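Cremefarbenes Tuch auf gestreiftem Bettlaken

Filmabende im August: Wir zeigen vier Krimis

Im August läuft im Komon wieder die Sommerreihe, diesmal mit vier Kriminalfilmen aus vier Jahrzehnten. Ausgewählt hat sie Oana Oprea, die vor zwei Jahren schon die Western-Wochen zusammengestellt hat. Beginn ist jeweils am Montag um 20.30 Uhr, Einlass ab 20 Uhr.

Den Anfang macht »Die Fähre nach Koklow«, ein Schwarzweißfilm von 94 Minuten Länge. Ein Zollbeamter sucht darin einen Koffer, den offenbar drei verschiedene Leute verloren haben. Der Film lief lange nur in einer gekürzten Fassung. Wir zeigen die vollständige, mit deutschen Untertiteln.

In der zweiten Woche folgt »Barbu schweigt«. Der Film spielt fast nur in einem Hotelzimmer und kommt mit fünf Darstellern aus. Wer viel Handlung erwartet, muss bis zur letzten halben Stunde warten – dann geht es allerdings schnell.

Der dritte Abend gehört »Nachtlinie«, einer Verfolgungsgeschichte in der Straßenbahn. Darius Munteanu gibt vorher eine kurze Einführung zur Filmmusik. Er hat die Partitur für ein Seminar durchgearbeitet und bringt Tonbeispiele mit. Die Einführung beginnt um 20 Uhr, der Film wie üblich um 20.30 Uhr.

Zum Abschluss gibt es »Das Erbe der Clanon«, mit 148 Minuten der längste Film der Reihe. Nach der Hälfte machen wir eine Pause von 15 Minuten. Der Film ist ab 16 Jahren freigegeben, die anderen drei ab 12.

Im großen Saal stehen 200 Plätze zur Verfügung. Im vergangenen Sommer kamen an vier Abenden fast 300 Besucher, eng wurde es also nicht. Reservieren kann man trotzdem, am einfachsten per Antwort auf diesen Newsletter. Reservierte Karten bitte bis 20.15 Uhr abholen, danach gehen sie in den freien Verkauf.

Eine Karte kostet 7 Euro, ermäßigt 5 Euro. Die Karte für alle vier Abende gibt es für 24 Euro an der Kasse. Sie ist übertragbar. 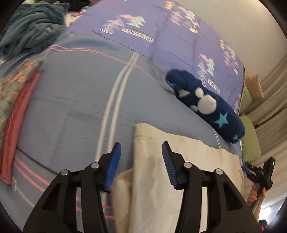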